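Bagheri Table Marking and Safety Kit for Arm Workcells

I put this kit together after setting up the same kind of table over and over, each time with the wrong tape and a rule sheet that lived in somebody's inbox. It's for small benches where one or two arms share a tabletop with people, and it covers the boring parts – where things go, who can reach in, and what has to be within arm's length before anybody presses start.

In the box you get a roll of heavy paper, 20 rolls of low-tack tape, 4 laminated rule cards and a pad of 100 daily check sheets. The Bemmont version adds a second set of cards for benches with two arms (I'd get that one even if your second arm spends most of its life parked).

The tape gets the most questions, so let me go on about it for a minute. I like a grid of squares over a single outline around the reach area. When your notes say an item starts in a certain cell, the next person can put it back there without calling you over. It also makes a bump easier to spot, and you'd be amazed how far a bowl can wander in a morning! 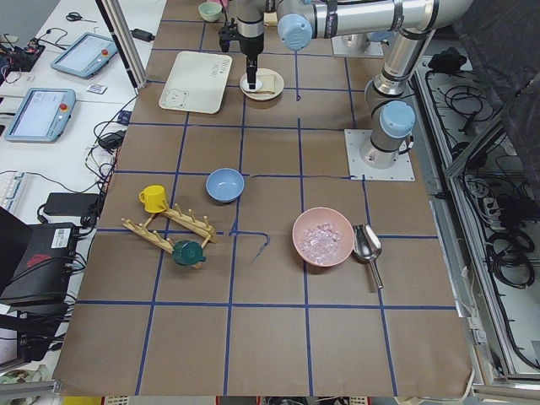

Tape does lift, especially where strips cross. My rule is to fix any loose end before the next run and never during one, and to stop the arm first even if the loose bit looks miles away from it. Press it flat or cut it out and lay a fresh piece. A crooked line I'll happily live with. A curl that can snag on a fingertip, no.

The rule cards are short on purpose. One pendant per arm, each one where its operator can hit the red button without leaning across the table. Test every stop button at the start of the shift and write it down. Scissors and other tools stay off the marked surface. Cables go along the edge, and hands stay out of the grid until the arm has stopped and you've said so out loud – yes, even when you're working alone, it's a good habit.

One thing I want to be clear about: the kit doesn't replace a risk assessment for your own arm, gripper and payload. Tape won't stop anything. It tells people where the arm is meant to work, and your speed limits and stops have to do the rest.

Refills come as paper only, tape only, or both. If your table is longer than 1000 mm, order the long paper roll so you don't end up with a seam in the middle of the work area. We ship from Grornau, and the check sheets can be printed with your own bench names if you send them with the order.

Related items
Bemmont Two-Arm Card Set
Clemholm Pendant Stand
Clemholm Edge Cable Clips
Bagheri Daily Check Sheets, pad of 100
Long Paper Roll, refill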